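Folding cells at the Abella laundry: where things stand

The second folding cell at our Abella site went into daily use in November, and several people at Wenden and the Lostik depot have asked what it means for their own teams. What follows is what we know so far, including the parts that are still undecided.

The cells take shirts only. Sheets and table linen stay on the existing line, and anything with heavy buttons or a lining is still folded by hand. A person lays the garments out for the cell at the start of a run and takes over any shirt that the arms have tried twice without getting a clean fold. On the best shift to date the two cells together finished 1704 shirts. Most shifts come in well under that, mainly on days with a lot of mixed sizes.

What changes for the folding team

No folding positions have been removed at Abella. The team is the same size as before, but the work is split differently. On each shift 2 people are assigned to the cells and the rest stay at the tables. The cell assignment rotates every 40 minutes. We started with half-shift rotations, and people told us they lost track of the floor when they stood at the cells that long, so the rotation was shortened.

Folders who have completed the cell training receive the equipment rate for the whole shift, including the time they spend at the tables. Training takes 5 shifts and is paid. It is voluntary for current staff. New hires will do it as part of their first month.

The most common complaint is about pace. The cells are slower than an experienced folder on a single shirt, and waiting for them can be frustrating. Please don't reach in to straighten a collar or sleeve while the arms are moving. Press pause first, fix the shirt, then restart. A paused shirt does not count against anyone. Individual folding counts are no longer posted on the board at all.

The other complaint is about inspection. The cells do not check for spots or wear, and folders used to catch these as they worked. For now inspection has been moved to a separate station ahead of folding, with one person on it per shift. If you find a marked shirt later than that, put it in the rewash bin and note it on the sheet, so we can see how many are getting through.
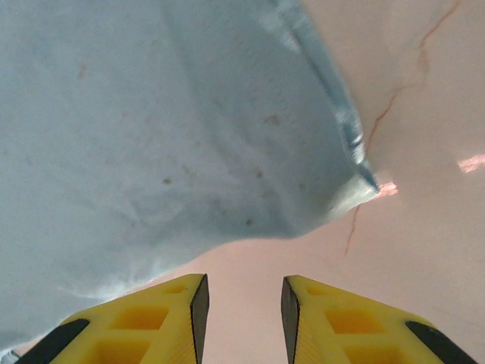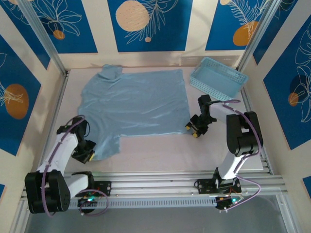 Plans for Wenden and Lostik

Wenden is next in line for a single cell, to be placed near the finishing tables. The electrical work has been quoted and the floor plan is posted in the break room. Written comments on the plan can go to the shift office until 28/06/2026.

Lostik has no date. The depot handles mostly table linen, and Undon, the firm that services our equipment, has advised against using the present cells for it. Staff there who want the training can sign up for a place at Abella, with travel time paid.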